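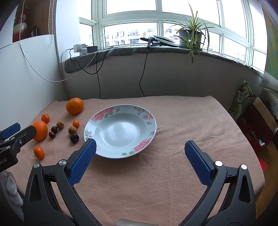
Has anyone measured how much the order of picks matters when cloning from hand-held gripper demos? I train on 60 demos of a fruit-to-plate task with two grippers. The fruit starts in a loose group left of the plate, small citrus mixed in with the large oranges, and the policy stalls between targets. Loss is flat after 1000 steps.
Nadhirah Yeoh

Your demonstrators probably pick in different orders, so the policy averages over targets. Fix the order (large first) in 20 new demos, train on those alone, and compare stall counts. Also check the action horizon. With 2 steps we saw the same stalling.
Chidubem Tijani

Fixed order helped us on Rirside, but it failed when a fruit rolled. A diffusion head handled mixed order without relabeling.
Afiq Sopacua

More data.
Anjani Wattimena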